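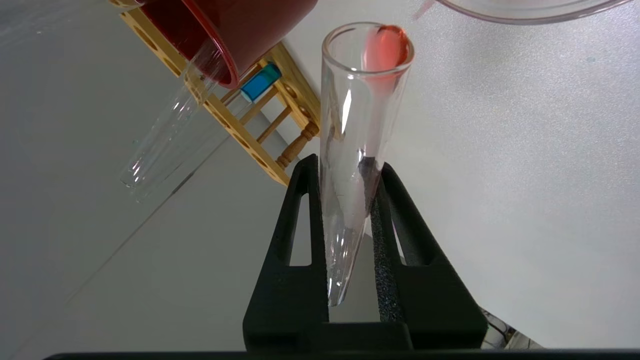

How many demonstrations does a robot need before it can learn to handle thin glassware?

Our best policy was trained on 1,000 demonstrations, but most of what it can do was already there at 400, and the gains after that came mainly from adding harder starting positions.

Figure 2. A conical glass tube held between the fingers, as recorded by the wrist camera. The inner face of the right finger carries a strip of gray foam. A second tube, a wooden rack and a dark red beaker share the view.

Collecting the demonstrations

Every policy in this paper was trained on Nistine, a set of human-guided demonstrations of simple bench tasks: lifting tubes, standing them in a rack, moving a tip or a dropper from one vessel to another, and clearing glass away from the middle of the table. We recorded all of it at the Gerlach bench, with one arm and one gripper, over a period that began in March and ended when we froze the set on November 11, 2021. The collection turned out to be the most instructive part of the project, and we give it more room than is usual. Many of the choices that later helped the policy were made at the bench, long before any training run.

Teaching by hand

The operator guides the arm with a small hand controller and watches the wrist camera on a screen beside the table. We considered letting people look straight at the bench while they worked, and the first sessions were done that way. Those sessions were quick and pleasant, and the data was poor. A person looking from above and to one side knows things the wrist camera can't show, such as how far the far wall of a beaker is from a knuckle of the gripper, and will happily use that knowledge in the demonstration. The policy then has to copy a motion whose cause it never saw. Once we asked operators to work from the wrist view alone, the demonstrations became slower and a good deal more honest. People began to back off, tilt the wrist to get a better look, and then go in. We were delighted to find the trained policy doing the same!

Kamil Ondrejka recorded the largest share of the set and wrote the practice routine that new operators followed. It consists of 20 warm-up lifts with plastic ware, none of which are kept, followed by a short session with glass that is reviewed before the operator's later work is accepted. Operators differ in style even after this. Some approach a tube from the side and close early, and others hover over it for a while. We kept both habits in the set and did not try to smooth them out, apart from trimming the idle time at the start of each recording.

Fingers and grip

Clear glass is a wonderful test object and a difficult one. It reflects the lights, it bends whatever lies behind it, and its outline can vanish against a pale table. In Figure 2 the tube wall shows up mostly as bright reflections and a thick rim, and the black finger and foam can be seen through it. Any method that first has to find a clean outline will struggle with a view like that. We wanted the policy to learn from the raw picture, so we needed many views in which the glass was shown against different things: the table, the rack, the fingers themselves, and other glass.

The fingers used throughout are black with a tall slot through each. The slots were Ilse Mühlbauer's idea, and we have come to like them very much. They let the wrist camera see part of the table that a solid finger would hide, and the operator can use that extra bit of view when closing on something small. The foam gives a little under load, so a tube that is gripped slightly off its axis can settle instead of being forced straight. It also has a texture that stays easy to see behind glass. We didn't plan for that second benefit, but it shows up clearly in the ablation, where a policy trained on recordings with smooth pads was less sure about when it had hold of a tube.

Conical tubes deserve a note of their own. The wall narrows toward the point, so the fingers meet a different width depending on how high the grip is, and a low grip tends to squeeze the tube upward. Operators soon learned to close higher on the body and to accept a small lean. We asked them not to correct a lean unless the next step required an upright tube. Correcting it every time would have added a long stretch of fussy motion to each recording, and the policy would have learned to fuss as well.

Setting the table

A tidy bench makes for weak training data. Before each recording, the operator drew a card from the Willero deck, a set of layout cards we printed for this purpose. A card says which vessels go on the table, which of them may lie tilted or on their sides, and where the rack goes, but it leaves exact placement to the person. The cards call for crowded layouts more often than a working chemist would like. Tubes end up lying next to beakers, caps are left in the rack, and the object to be lifted may be close to something that should not be touched.

We believe this crowding matters more than the number of different objects. In an early version of the set, the target was always the nearest vessel and there was plenty of clear table on both sides of it. The policy trained on that version learned to go to the middle of the view and close. It did this with great confidence, including when the tube was somewhere else. With the card layouts, that shortcut stops paying off, and the policy has to look for the right vessel.

Color was treated with the same care. Clear liquid in clear glass gives the camera very little to work with, so some layouts use a tinted liquid and others do not. We were worried that the policy would latch on to the tint and ignore everything else. To guard against this, a card may put a tinted object in a vessel that is not the target, or in both the target and its neighbor. The red beaker plays a similar part. It is the strongest patch of color on the bench in many layouts, and it is the target in only a small share of them.

What we kept and what we dropped

We used a simple rule for keeping a recording: a second person, who had not operated the arm, had to be able to say what the operator was trying to do from the wrist view alone. If the reviewer could not tell, the recording was set aside. This rule is easy to apply and removed most of the confusing cases, such as changes of mind halfway through a reach.

Failed attempts were a harder call. A dropped tube is plainly a bad example to copy, but the moments after a near miss are precious. An operator who bumps a rim, pauses, opens the fingers and tries again is showing the policy exactly what we would like it to do in the same spot. We therefore kept recordings with a recovery in them and marked the point where the recovery starts. During training, the stretch just before that mark is left out of the loss and the rest is used as normal. The effect was larger than we had hoped, and it is the single change we would urge other groups to try first.

Growing the set

Nistine grew in two stages. The first 400 demonstrations followed the cards and nothing else. We then trained a policy, ran it at the bench, and wrote down the layouts in which it hesitated or reached for the wrong vessel. The remaining demonstrations, which brought the set to 1,000, were recorded mostly in layouts of that kind. Stitach, our recording software, made this second stage much easier, as it can bring up the wrist view from an earlier run as a faint overlay while the operator resets the table to match.

Matching a glass layout from an overlay is fiddly work. Reflections shift with the smallest turn of a tube, and a rack that is a finger's width out of place changes what can be seen through everything in front of it. We do not ask for a perfect match. Close is good enough, and the small differences give the policy some healthy variety around the cases it finds hard.

The second stage also changed how we think about the operator's job. In the first stage, people tried to give clean examples of a task. In the second, they were answering a particular mistake, and several of them told us they found this far more fun. It shows in the recordings. The reaches are more deliberate, the pauses come at the places where a choice has to be made, and the grip is often adjusted before the lift begins. We return to the value of these pauses in the next section, where the two halves of the set are compared with equal training time.

Limits of the set

All recordings share one table surface, and we have not tested how well the policy holds up on a dark bench or a steel one. The wrist camera was never moved on its mount. Full vessels are rare in the set and open flames are absent, so nothing here should be read as a claim about working with hot glass. We would also have liked more left-handed operators, whose reaches tend to open up a different side of the view. The layout cards and the review rule can be reused with other arms without change, and we would love to see them tried on benches very different from ours.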